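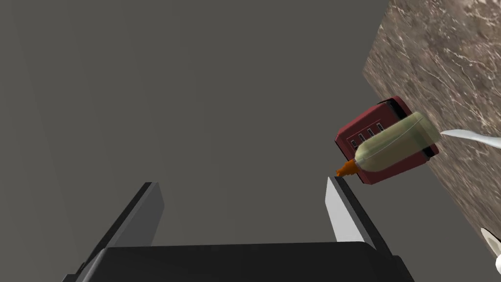

Gripper, bottle, toaster. Vacancy: kitchen task evaluator, simulated household team.

Home | Products | Labs | Careers | Press | Contact

We use cookies to remember your preferences and to find out which vacancies you looked at before you left. Accept all | Manage settings

Kitchen Task Evaluator (simulation), 12-month contract

Drarkico writes software for household robots. Our customers would like to know when a machine will clear up their kitchen. Our sales department would like to know too, and has stopped asking politely. We are looking for a patient person to watch robots do chores in simulated kitchens, decide whether the chores got done, and write down why not.

You will join Golshifteh Dehghan's team at our Greson site. Our current benchmark has 85 chores in it, nearly all of them things a bored twelve-year-old can manage. The robot's record is less even than the twelve-year-old's, although it complains less and doesn't want paying.

What you would be doing

1. Watching recorded attempts and marking each one as done, partly done or not done. "Partly done" was added in May after a long argument about whether a bottle sitting across a toaster counts as tidied away. (It doesn't.) 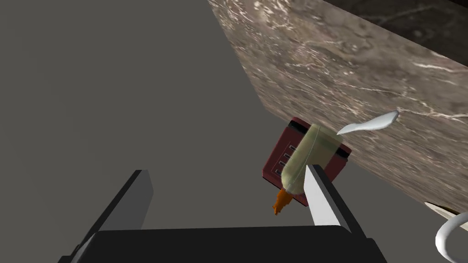
2. Writing failure notes. A good note says what the fingers touched, what they missed and where everything ended up. "Went wrong" is a bad note. We have 1079 of those from the last contract and would rather not have more.

3. Checking that the chore was possible in the first place. Simulated kitchens have their own ideas about gravity, and now and then an object is left floating over the worktop. Please don't blame the robot for that one.

4. Arguing with Kourosh Sadeghi, who designs the chores and believes they are all easy.

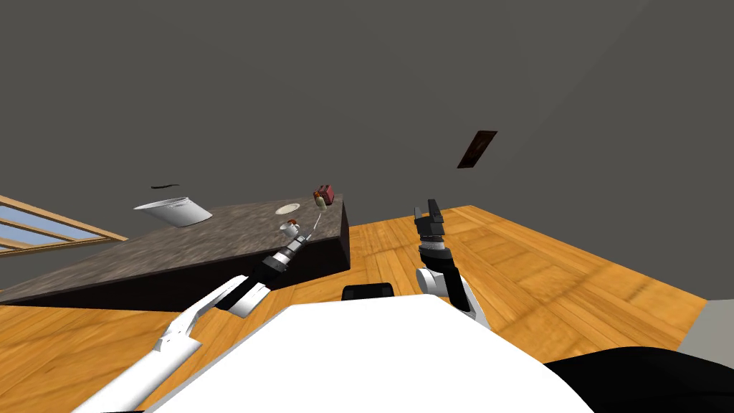
What we are looking for

You have run a kitchen, a stockroom, a nursery or a busy house, and you can tell a job that is finished from one that has been abandoned near the end. You write plain English. You can watch a hand approach a coffee mug very slowly without shouting at the screen, or can at least shout quietly, as the office is open plan.

A degree in robotics is fine but won't get you an interview by itself. Programming is not needed. Opinions about how to stack a dishwasher are welcome at lunch.

The practical bits

Full time or four days a week. Two days a week can be worked from home, where you may find you've become critical of your own tidying. Paid trial morning for everyone we shortlist, starting at 9.30.

How to apply

Send a CV and a note of no more than 600 words describing a household chore you think a machine will never do properly, and why. Yolanda Zabala reads all of them. Last time 56 people chose fitted sheets, so a different chore will help you stand out.

Sign up for the Drarkico newsletter. Unsubscribe at any time.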